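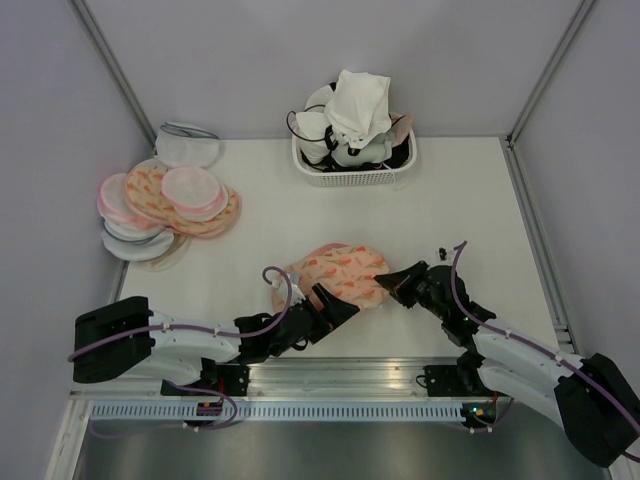

Does a pause count as part of the testimony when we code it?
Any silence longer than three seconds gets its own code and stays in the segment, attached to the words before it.

**November 14, 2023. Distberg interviews, second coding pass**

Great session with Sosina Belay. We finally have a clean segment list for the mine collapse interviews: 3828 segments came out of Vuseo, we dropped 60, and 3768 go forward. The 60 were nearly all interviewer small talk (tape changes, tea, someone's dog), plus a few duplicates where a side B had been transcribed twice. List of dropped IDs is in the shared folder, not deleted.

Then the fun part. We each coded the same 40 segments blind and compared. Good agreement on "direct memory" and "told by a parent." Poor on "addressing the dead." I had been using that one only when the speaker says "you" to the person who died. Sosina also used it when they drop into the present tense, and after listening to the tape again I think she's onto something! In the Skallbridge widow's interview the voice changes completely: slower, lower, and she stops answering the question she was asked and starts talking to her brother. None of that shows in the transcript. I'd read that page maybe five times and missed it.

So, rule change: code from audio first, transcript second. It'll be slower, and I'm fine with that.

New wording for the codebook, draft:

- Addressing the dead: speaker talks to the lost person, with or without "you." Mark the tense. Mark any change in voice, plain words only ("quieter," "faster").
- Inherited memory: speaker was born after the collapse but tells it in first person. Don't correct this to third person in the summary!!

That second one keeps coming up with the grandchildren. One man describes the sound of the siren in such detail that I checked his birth year twice. He was born nine years later. We went back and forth on whether it needs to be split (knows it's inherited / doesn't seem to) and left it as one code for now. I don't want us guessing at what a speaker knows about himself from 20 seconds of tape.

Xinyi Jiang read the draft this afternoon and asked how it lines up with the Annamalai codebook, where the listener's reactions get coded too. Ours doesn't touch the listener at all. It should, I think. On tape 12 the interviewer starts crying and the witness comforts her, and at the moment we have no place to put that. Love this question, want a whole meeting on it.

To do
- recode the blind set from audio, both of us
- ask Xinyi for the Annamalai listener codes
- Vuseo export drops accents in surnames, fix before anything goes to the families
- tape 12, listen again from the second interruption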